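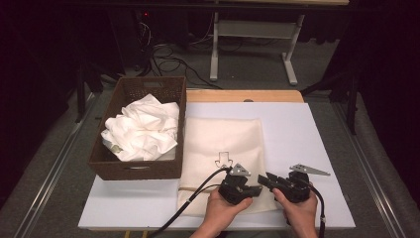

How do you get whites into a mesh wash bag without the zip catching?

posted by gindon1738, Laundry and Linens, Didix Community

I bought a set of mesh wash bags in May, the cream sort with a little symbol stitched on the front, and I can't get on with them. I've got a brown wicker basket of whites that gets sorted on the table every Saturday, mostly vests and thin tops, and by the time I've stuffed a bag the zip has chewed the mesh or grabbed a sleeve. Last week I had to cut a thread to get it open again! Am I overfilling? Does it matter which way up they go? I've also got a spin speed question, as mine goes up to 1400 and I don't know if that's too much for thin things in a bag.

Myung
10 helpful votes

Overfilling, I'd bet. I did the same for years. Lay the bag out flat first, symbol side up, and give it a smooth over with your hands so you can see where the zip runs. Then open it all the way, not halfway (halfway is how I ruined my first one). Look down both sides of the teeth before you put anything in, as the mesh likes to bunch up in folds right next to the zip 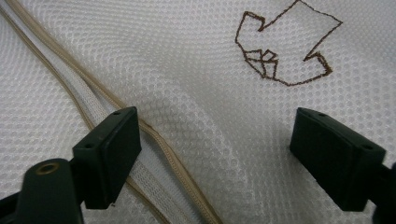 and if you pull the slider through a fold like that it'll bite. Hold the tape taut with one hand and pull with the other, slowly round any curve. I only fill mine to just over half. Things need room to move or they come out grey in the creases, and you'll only end up washing them again.

Oh, and fasten any hooks or poppers before they go in.

Thin ribbed tops I turn inside out and fold once, very loosely. Don't roll them, mine came out with a twist down the side seam that took ages to iron out. 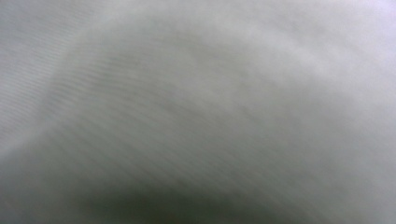 pladton_901
2 helpful votes

just put them in a pillowcase and tie a knot in it. been doing it forever and no zip to worry about

Gindon, same person as above, forgot my other login

Thank you both! Tried the flat on the table thing tonight and gathered the top of the bag in both hands before sorting out the zip, much less swearing. Still want to know about the spin speed if anyone's about.

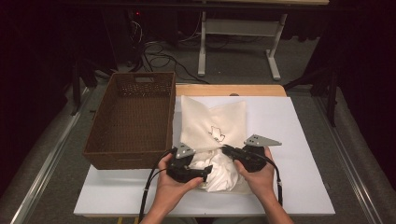 Basket empty, white bits bunched up in the cream one

Myung
Lower spin, I use 800 for anything thin. Check the label though, some of mine say less.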